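Tuesday, and I've come home with my head full of clearances. Mirjam and I spent the whole morning on the handling rules for the two-arm work at Ashby, and we got through five of them, which is five more than last week! Konrad wanted the speed limit near people put as a percentage. I said no, write it in millimetres a second so that anyone can check it, and we settled on 200 whenever somebody is standing inside the line. He grumbled a bit (he always does) but he wrote it down. 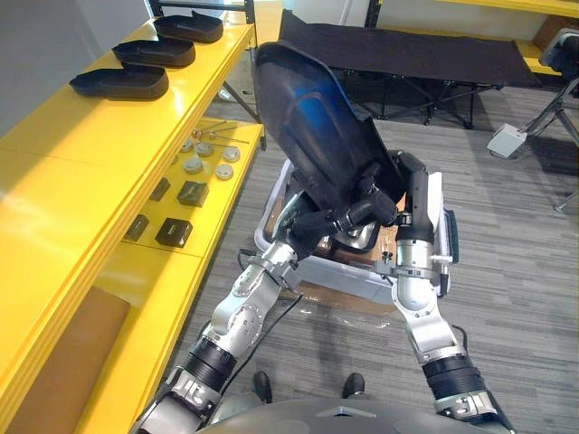
The one we argued over longest was big curved parts. My feeling is that both grippers should have hold before anything is lifted over a bin, and that the lift stays low until the part is clear of the rim. Mirjam agrees. Mechthild thinks it's too fussy and will slow everybody down, and she may be right, but I'd still like it in.

Then floors. Oh, floors! Cables and packaging get a rule all to themselves now: wrapping picked up before the arms are switched on, leads run along the wall where there's a wall to run them along. I've pinched most of the wording from the old Nosa sheet, with Tsutomu's blessing.

Still to do: who signs the sheet when two people share a shift. Must ring Mafalda in the morning before she goes into her meeting.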